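Lo que gasté en la pinza, hasta septiembre de 2024

En junio hice una lista de compras para el brazo y puse un límite de 600 euros. Hoy sumé los recibos y llevo 552, así que me quedan casi 50 para terminar. Pido disculpas si algunas palabras no son las correctas, todavía aprendo español.

El gasto que más dudé fue el de los dedos. Los de Trostley costaban 69 euros el par, y yo pensaba imprimirlos en casa. Kurniawati Lumenta me aconsejó comprarlos hechos y le hice caso.
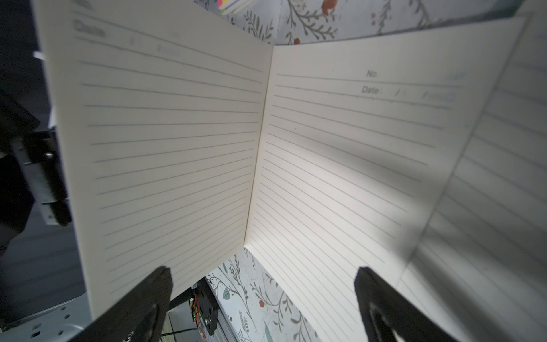 También me faltaba decidir la fuente de alimentación. La tienda Cifuentes tiene una más barata, pero el envío tarda mucho y no aceptan devoluciones. Prefiero esperar un mes y pedir la de Bristetti.

Para el próximo presupuesto voy a separar una parte para cables y tornillos. En mi primera lista no los había escrito, y compré tres veces el mismo conector en tiendas distintas. Si alguien ha usado los motores de Bistthorpe, le agradezco que me escriba antes de que yo haga el pedido.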